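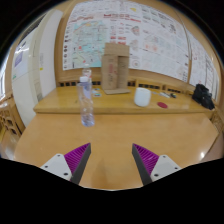 How often do the finger screws on the Atis hand gripper need to be checked?

Every 188 closings, and after any drop, however short.

Setup and Upkeep of One Hand-Held Gripper
Project report, Sovport teaching lab
Diễm Sầm
6 November 2021

1. Scope

The report covers a single unit, the Atis hand gripper, over the period it was assigned to me. It does not cover the recording software or the arm that later uses the same fingers. The work consisted of mounting the fingers, setting the opening, finding the cause of a crooked grip, and writing a check routine that the next student can follow without me in the room.

The unit came with the Brunura service sheet, which gives the order of assembly but no tightening sequence. The sequence in section 3 is my own and was tested only on this unit.

2. Condition at handover

The gripper closed, but the right fingertip arrived ahead of the left. With an empty grip the tips met off center. With a bottle in the grip, the bottle turned a little before both sides made contact. The previous log, kept by Đinh, has the first mention of this in May, with the note "right side early, still usable." No repair was entered after that.

Two causes were considered: wear in the linkage, and a finger plate that had shifted on its screws. The linkage was checked first, with the fingers off. It moved evenly on both sides and had no play that I could feel, so it was left alone. The right plate had shifted. One of its screws could be turned with the key held between two fingertips, and the plate rocked around the other screws when pushed sideways.

3. Mounting the fingers

Both fingers should come off even if only one is loose. Setting one finger against an already tight one copies any error in the first.

Step 1. Open the gripper fully and lock it.
Step 2. Remove the plate screws with the 2 mm hex key. Keep left and right screws apart.
Step 3. Wipe the screw holes and the back of each plate with a dry cloth. Old thread compound has to come out completely.
Step 4. Seat both plates and run all screws in until they just touch.
Step 5. Close the gripper slowly by hand and let the tips align against each other. Hold it closed.
Step 6. Tighten the large screw on each plate first, then the small ones, alternating left and right.
Step 7. Open, close again, and look at the tips from above. If they are off, go back to step 4.

On the first attempt I tightened the left plate completely before starting the right one. The tips were off again, though by less than before. Alternating fixed it.

4. Grip check

The check object is an ordinary clear water bottle with a white cap, held low, near the base. A bottle is a fair test because it is light and gives way easily. A finger that arrives early pushes it sideways before the other one touches, and the movement can be seen without instruments. The bottle should be empty or close to it. A full one is heavy enough to hide a small misalignment.

Twenty closings are made on the same bottle. A closing passes if the bottle neither turns nor slides before both sides touch. Before the repair, 2 of 20 passed. After the repair, all 20 passed.

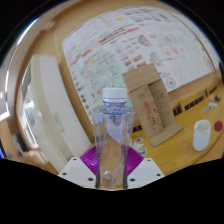
5. Opening width

The opening is set after the grip check, with the fingers at rest and nothing between them. Both ribbed parts should be relaxed and show the same curve. If one side looks flatter, the plate is under load from the linkage stop, and the stop has to be backed off before anything is recorded. This was needed once, on the left.

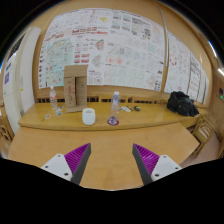

Fig. 3. Fingers held wide apart above the bare near table. Three screws show on each white plate.

The check is done over a clear patch of table so that the two tips can be compared against plain wood. On a crowded surface I misread the left tip twice.

6. Check routine

Each session: look at the screws on both plates, close once with an empty grip, compare the tips.
Every 188 closings: try each screw with the key, then repeat the grip check.
After a drop: full remount from step 1, even if the tips still meet.

The figure of 188 is the count at which the first small screw had begun to loosen after the remount. It comes from a single run – a second run would be needed before using it for other units.

7. Open points

Thread compound was not applied after the repair. Đinh recommends it; I wanted to see the loosening first, and it should now be added and the count repeated. The right linkage stop was never adjusted and its factory position was not written down. The log has 22 entries from my period and is stored with the key in the gripper case.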